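## Toads: the stories and the animal

Sep 26, 2024

Few small animals have collected as many stories as the toad. In parts of Europe it was kept company with witches, and people blamed it for spoiled milk and sick cattle. In China there is an old tale of a toad that lives on the moon, and a toad with three legs is still put in shops and homes to bring in money. The same animal means bad luck in one place and good luck in another.

The best known European story is about the toadstone. For hundreds of years people believed that an old toad carried a jewel inside its head, and that the jewel could protect its owner from poison. Shakespeare mentions it in *As You Like It*. Rings were made with these stones, and some are still in museum collections. The stones are mostly the button-shaped fossil teeth of an extinct fish called Lepidotes. They were brown and shiny and looked enough like something a toad might own.

The toads we get along the Nultell road are American toads. They are brown, gray or reddish, and most adults are between 2 and 4 inches long. Behind each eye is a raised gland, shaped something like a kidney bean, and that is where a good part of the toad's poison is made.

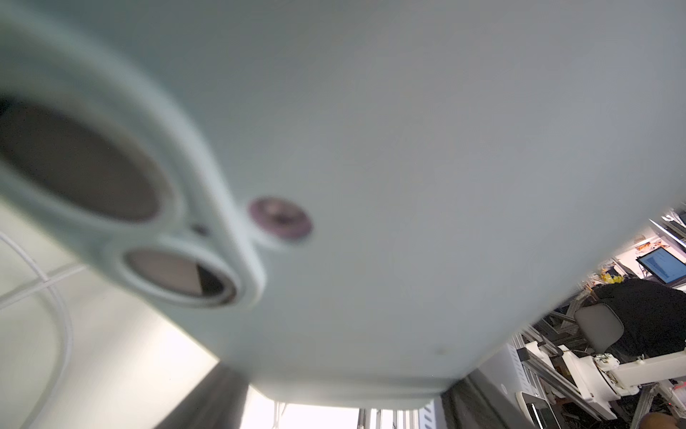
Can you get warts from handling a toad?

Human warts are caused by a virus that passes between people, and toads don't carry it. The bumps on a toad's back are skin glands. The milky fluid from them can sting if it gets into your eyes or mouth, so wash your hands after you touch one and keep dogs from picking them up. A dog that has bitten a toad will usually drool a lot and shake its head. Rinse its mouth with water and call the vet if it doesn't settle.

People also mix up the words poisonous and venomous. A venomous animal puts its venom into you with a fang or a sting. A toad does neither. Its poison only works on whatever bites it, and some snakes can eat toads without much trouble. Hognose snakes are known for it.

### What they are doing now

At this time of year the toads are still feeding on mild nights. They eat beetles, ants, slugs, moths and almost anything else that moves and fits in the mouth. A toad under a porch light is there for the insects. It will often come back to the same spot night after night, and then rest by day under a board or in loose soil.

When the ground gets cold they dig in backward, using the hard spurs on their hind feet. They are not able to survive freezing the way a wood frog can, so they have to get below the frost and will go deeper as the winter goes on. If you turn one up while putting a garden bed to sleep, set it back in loose soil close by and cover it.
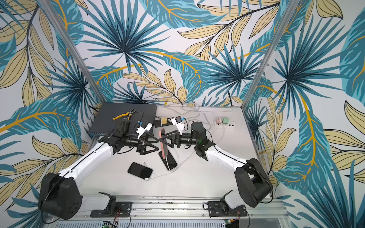
They come up again in April here, depending on the rain, and head for shallow water. The males call with a long, high trill that can last up to half a minute. The eggs are laid in long double strings wound around plants and sticks, and a single female can lay several thousand. Frog eggs are usually in clumps, so the strings are an easy way to tell which you have found. The tadpoles are small and black and often swim together in crowds.

Last spring we walked the Arsenault pond on 7 nights and heard toads calling on 3 of them. The north ditch at Mesach was dry for most of the season and had no eggs that we could find. Ghislain Doucette has kept the notes for both places and would like to hear from anyone who had toads calling on the Skaketti side, even if you only remember the week.

### If you want toads in the yard

Leave a corner a little untidy. A flat stone propped up on one side, or a clay pot laid over with a gap at the rim, makes a good shelter if it stays in shade. A shallow dish of water at ground level helps in a dry spell — toads don't drink with their mouths but take in water through the skin of the belly. Skip the slug pellets. Check the long grass before you mow, and cover window wells, where toads fall in and can't climb back out. A rough board set at a slant will work as a ramp until you get a cover made.

Please don't bring toads in from somewhere else. They can carry disease from one pond to the next, and a moved adult will often try to go back to where it came from, across whatever roads are in the way.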